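My bread dough won't rise in a cold kitchen, what am I doing wrong?

Posted in Home Baking by Kha Đặng

Hello all. I've been making the same white loaf since last summer and it was lovely until we moved to Burkville, and now I keep getting bricks. The kitchen is on the north side of the house and in February it is properly freezing in there, I bake in a hat. I use strong white flour, 300 ml of water, a teaspoon and a half of dried yeast and a bit of salt. The recipe says leave it an hour until doubled. After an hour mine looks exactly the same as when I put it in the bowl, and if I bake it anyway it comes out dense and sort of grey in the middle.

I've tried more yeast (tasted of beer), hotter water (no difference, maybe worse) and putting it on top of the boiler, where it grew a skin like an old emulsion tin. My husband says buy a proving box but the one he found was silly money. I'd rather sort it with what I've got. The yeast is a tub of Funon, opened before Christmas and kept in the cupboard over the hob.

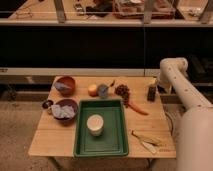 Can I leave the dough out overnight in a cold kitchen? Leave it out by all means if the room stays properly cold, but cut the yeast right down to a quarter of a teaspoon and cover the bowl well, then shape it first thing.

Any help gratefully received, I have a lot of flour to get through and the birds are getting fat.

Hường Cao

Hiya Kha, I'd bet money on the yeast before I'd blame the room. Over the hob is a rotten place for it, all that steam and heat every time you boil a pan. Put a teaspoon in a mug of lukewarm water with a pinch of sugar and go and do something else for ten minutes. If there's a good froth on top it's alive. If it just sits there looking like pond water, bin the tub and start another, and keep the new one in the fridge with the lid on tight.

Hotter water can make it worse, so you may well have been right about that! It should feel like nothing much on your wrist, same as a baby's bottle. I killed three batches on the trot when I started because I thought warm meant bath warm.

Then once you know the yeast is good, forget the hour. The hour is for whoever wrote the recipe in their nice warm kitchen. Mine takes 3 hours in winter, sometimes longer, and the bread is better for it — more flavour, and it keeps an extra day. Put the dough in something with straight sides and stick a bit of tape where it starts, then you can see when it has doubled instead of guessing. A big round bowl fools you every time.

For warmth I use the oven with only the light on and a mug of boiled water on the bottom shelf. Oil the top of the dough and put a plate over it and you won't get the skin.

Dadik

buy the proving box, life is short

Phan

Agree with Hường about the yeast, but I'd look at the water as well. You don't say how much flour. If it's 500 g then 300 ml is a fairly stiff dough and stiff doughs are slow in the cold. Try 330 and don't add flour when it sticks to your hands, just wet them. It'll feel wrong for the first few goes.

Grey and dense in the middle could be underbaked too. Give it another ten minutes and knock on the bottom, it wants to sound hollow. I keep flour indoors the night before as well — ours lives in the garage and it's like ice.

Comments

Kha Đặng: Did the mug test and got pond water. New tub tomorrow. Thank you both (and Dadik I suppose)

Hường Cao: Ha, thought so. Let us know how the next one goes x

Phan: Don't forget to put the new one in the fridge

Kha Đặng: It's 500 g by the way, sorry, should have said. Will try the 330.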